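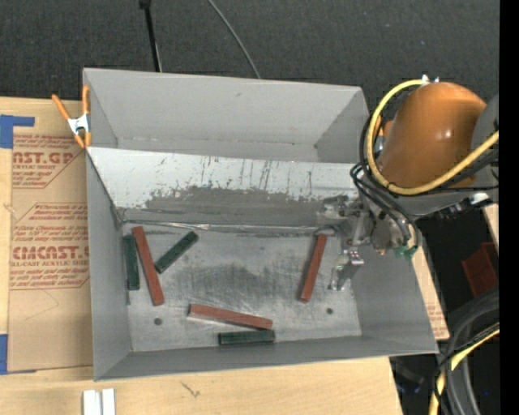
Tullanico Stackable Storage Tub, 60-litre: review

Category: workplace and household storage
Supplied by: purchased at full retail price

Summary

The Tullanico tub is a lidded plastic container intended for store rooms, garages and school cupboards. It was placed in use across two sites of the Stornden Tenants' Resource Centre over a period of six months, alongside the cheaper Wekico equivalent. The Centre recommends it for dry indoor storage and for regular lifting by hand. It is not recommended for unheated outbuildings, where the lid became difficult to fit in cold weather.

Background

The Centre lends household goods to tenants who have recently moved into unfurnished homes. At the last stock check the lending store held 1,012 separate items, the greater part of them kitchenware, bedding and small electrical goods. These had been kept for many years in a mixture of cardboard cartons, metal bins and donated crates. Cartons gave way when stacked. The metal bins lasted well but were heavy before anything had been put in them, and several had edges that staff preferred not to handle without gloves.

It was decided that one type of container should be adopted throughout, and that any product under consideration should first be tried in ordinary use. Fifteen tubs were bought from Tullanico and the same number from Wekico.

Construction

The tub is moulded in a single piece from thick polypropylene. The base is ribbed on the underside and smooth within, so that it can be wiped out with a cloth. The corners are rounded. This costs a little space when square boxes are packed, but it makes cleaning a good deal quicker.

The handles are part of the rim and are wide enough for a gloved hand. On the Wekico tub the handles are narrower and have a raised line of plastic along the inner edge, which staff found uncomfortable when carrying crockery up stairs.

The lid is separate and is held by two clips, one at each end. A hinged lid would have been preferred in the main store, where lids were sometimes put down and returned to the wrong tub. All lids are the same size, however, and the only harm done was to the labelling. Labels are now fixed to the body of the tub and never to the lid.

Stacking and weight

The manufacturer advises a stack of no more than 6 tubs when full. The Centre kept to this limit. Tubs of bedding stood straight for the whole period. Those filled with pans and plates showed a slight bowing of the long side in the lowest tub, which disappeared once the load was removed. The Wekico tubs bowed more noticeably, and one lid cracked under a load of saucepans.

Empty tubs fit inside one another. They can stick together if pressed down firmly, and separating them is then a task for two people. A strip of card placed between each pair prevents the difficulty.

Use in the cold

The second site is a brick outbuilding without heating. From December onwards the clips became stiff, and on the coldest mornings they could not be closed by staff with weaker grip. No clip broke. Condensation was found inside three tubs that had been packed with bedding straight from the laundry room, and bedding is now left on open shelves overnight before it is put away.

Labels

Tullanico sells its own label holders, which are sold separately and which the Centre considers poor value. They slide into a groove below the rim and fall out when the tub is dragged. Sirko self-adhesive pockets were used instead. These have remained in place on every tub, and the card within can be changed without removing the pocket.

Delivery and after-sales service

The order arrived complete. One tub had a split corner and was replaced within the week, without a request for the damaged article to be returned. Spare clips may be ordered singly. Spare lids are sold only in packs, an arrangement that will not suit a household with one or two tubs.

Cost

The Tullanico tub costs more than the Wekico tub by some 15 per cent. In view of the stronger side walls and the better handles, the Centre regards the difference as justified for heavy goods. For clothing, curtains and soft toys the Wekico tub is adequate, and the existing stock of these will be kept in use for that purpose.

Recommendation

Recommended for heated store rooms. Recommended with reservations for garages and sheds. Readers intending to store paper records should note that the lid has no seal and that the maker does not describe the product as waterproof.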